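Clulora Bedroom Cloth Set - README

Hi, and thanks for downloading this. I'm Tatiana Pešek, I put the set together with Toàn Đàm, and this file is the closest thing it has to a manual. I wrote it in August and I keep fixing it, so if your copy disagrees with the folder, trust the folder.

What you're getting

246 clips of people doing one boring chore with hand-held grippers: picking up cloth from a bed and putting it somewhere else. Shirts, towels, rags, whatever was lying there. The clips come from four homes, and the folders are named after the homes (Dernwood, Urban and so on). Each clip has video, gripper opening over time, and a short text label typed in by whoever did the chore.

Why I bothered

My mother keeps asking me when a robot will do her laundry. I've been telling her "soon" for longer than I'd like, and I wanted something better to say! Folding demos on a clean table are everywhere and some of them are lovely. But laundry at my mother's place doesn't start on a clean table, it starts on a bed with a busy cover and three other things on it, and the machine has to work out which bit of fabric it was asked for.

So the question this set pokes at is small: can a policy trained on ordinary bedrooms find the right cloth and close on it? Folding is a whole other project and I'm not touching it here.

A typical start of a clip, before the grab:

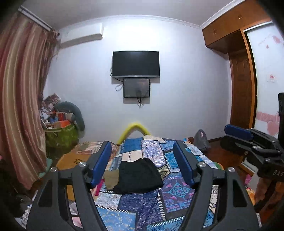

Black cloth on the patchwork quilt, with a khaki-olive one partly under its left edge.

Overlaps like that are my favorite test. Our baseline goes for the black cloth happily enough, then closes too wide and takes the neighbor along for the ride. Toàn tried a two-stage version (nudge first, then pinch) and it does better on towels and worse on anything thin. We don't know why yet. If you figure it out please write to us, I mean it.

Folder layout

clips/ - the videos, one per pick
grip/ - gripper opening, plain CSV, same file name as the clip
labels/ - one line of text per clip
splits/ - train and test lists
extras/ - Toàn's plotting scripts, no promises

The test list holds out one home completely. Please keep it that way if you report numbers. I mixed the homes once by accident and the scores looked so good that I told people about them, and then I had to go around un-telling them.

About the labels

They're messy. Some people wrote "pick black cloth", some wrote "shirt", one wrote a small essay. I left them alone on purpose, because my mother doesn't speak in templates either. If you need something tidy, there's a cleaned version in labels/clean with six categories. It lumps together things I'd keep apart (a scarf is filed with towels, sorry) but it's fine for a quick start.

Blur, curve and other headaches

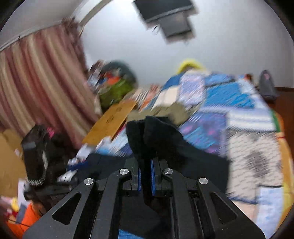 Motion blur was the thing we argued over most. My first instinct was to throw out every blurry stretch, and Toàn talked me out of it, pointing out that a real arm in a real bedroom is going to move too. He had a point. With the black cloth bunched up over the finger tips, the blue pads and the silver caps are still pretty crisp while the screen on the wall and the quilt patches smear out diagonally, so there's plenty left for a model to learn from near the fingers. We kept those stretches and marked them in the CSV with a blur column. Set it to zero in the loader if you want only the sharp parts. The wide lens also bends everything toward the rim, and we don't undistort anything for you.

Dark cloth against a dark gripper is the other headache. Segmentation tools we tried kept gluing the two together, and I ended up fixing masks by hand over a very long evening with bad coffee. Masks exist for the Dernwood folder only.

So can they do it yet?

In my opinion, sort of. Picking up one known item from a mess: getting there. Picking up the item you asked for, by name, in a room the model hasn't met: I wouldn't leave it alone with my sweaters. On the held-out home our baseline still needs over 5 tries on the worst clips - and a person does it half asleep.

The Follent folder is the hardest of the bunch, so start somewhere else unless you enjoy suffering.

Using it

Free for research and teaching. Please don't try to work out who lives in these homes. If someone who took part asks us to pull a clip, we pull it and bump the version number, so check for updates before you train something big.

Known problems

A few CSV files have a doubled header row. The loader skips it, your own script might not.
Time stamps in the Urban folder drift a little toward the end of long clips. Toàn has a fix half written.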